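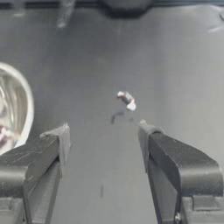 Clirnton Household Words

A word list of everyday names for household things, collected in the town of Clirnton and the villages near it. Version 2, Aug 10, 2025.

What is in it

The list has 3,502 entries. Each entry is one word or short phrase as one speaker used it, so the same word can turn up many times. There are 576 different words once spelling variants are merged. Most are names for kitchen things, sweets, cleaning things, clothes and parts of a house.

Files

entries.csv - one row per answer
words.csv - one row per merged word, with all its spellings
places.csv - the areas used in the place column
notes.txt - longer remarks that did not fit in a cell

Columns in entries.csv

id: a whole number, never reused
word: the word as the speaker spelt it, or as the collector heard it
meaning: a short gloss in standard English
place: Clirnton, Warkano or Lalau
age_band: under 30, 30 to 59, 60 and over
heard: yes if the word was spoken, no if it was written on a form

How the words were collected

Speakers were asked what they call a thing, first from a spoken clue and then, if they got stuck, from a short written one. No answer was marked wrong. Forms went out in July and 274 came back filled in. The rest of the entries come from talks at people's homes.

Sweets gave the widest spread of answers. "Candy" was given mostly by younger speakers, and the older ones split between "sweets", "suckers" and "goodies".

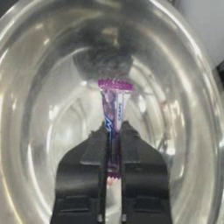

One reader of version 1 wrote that "goodies" should not be in the sweets group at all: "In Lalau my gran used it for anything nice to eat, cake and nuts too. If you asked for goodies you might get a biscuit." The gloss in words.csv now reads "sweets; also treats in general" and the Lalau rows have been checked again.

Known problems

Warkano is thin. It has far fewer rows than the other two places, and hardly any from speakers under 30. Please do not draw maps from it.

Spelling is uneven. Collectors wrote down what they heard, and two of them used their own way of marking long vowels. The merged forms in words.csv are safer for searching.

Pens, markers and crayons were put under one clue in version 1, which muddled the answers. They now have a clue each, but the old rows could not be split and are tagged "mixed" in the meaning column.

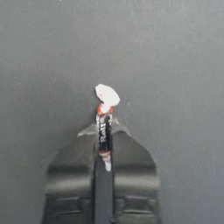
Using the data

You may copy, change and share the files as long as you say where they came from. Please cite the version number. Corrections are welcome - give the id of the row and the spelling you would expect to see.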